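Ukunari Studios, Residents' Group
Minutes of the January meeting, started 7.10 pm, ground floor

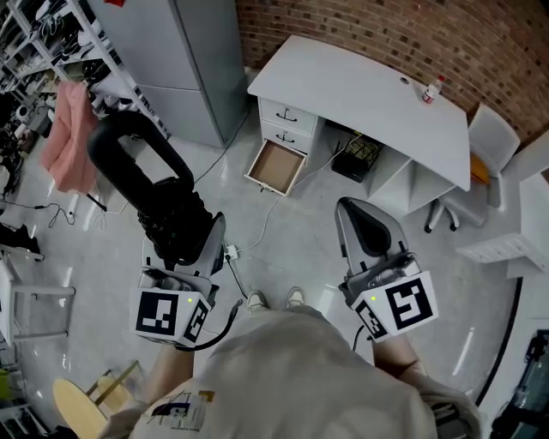

The member from unit 60 asked why a desk was on the agenda again when the last two meetings had already been given over to furniture.

1. Minutes of the last meeting
Agreed, with one correction. The lamp quote was for 77 pounds, VAT included.

2. White desk by the brick wall
The proposal from the Coste side of the building is to keep the desk and give each drawer a fixed use: stationery at the top, keys and tape in the middle, small tools in the bottom one. Several people doubted it would last. Labels were tried on the Melodora shelves and everything was back in a heap by the spring.
It was said that the anchor handles are pretty but catch on sleeves. Changing them was priced at 238 pounds, fitting included, and the meeting thought this absurd for a few handles. No change.
The wire basket under the desk was discussed for longer than it deserved. One view was that it gets kicked. Another was that the open cubbies beside it would do the same job. Left as it is until someone has tried sitting there for a full afternoon.
Bottles are to be kept off the desktop overnight. Drawers to be shut when not in use – this was agreed last year too.

3. Prukimero storage plan
Prukimero have offered to refit the whole room for 4,000 pounds. Their drawing shows no more drawer space than we have now, only taller doors. The meeting was not persuaded. They will be asked what the money buys, in writing.

4. Any other business
The floor polish was said to be slippery near the door. Others hadn't noticed. Mat to be looked into.

Closed 8.25 pm. Next meeting in March, same room.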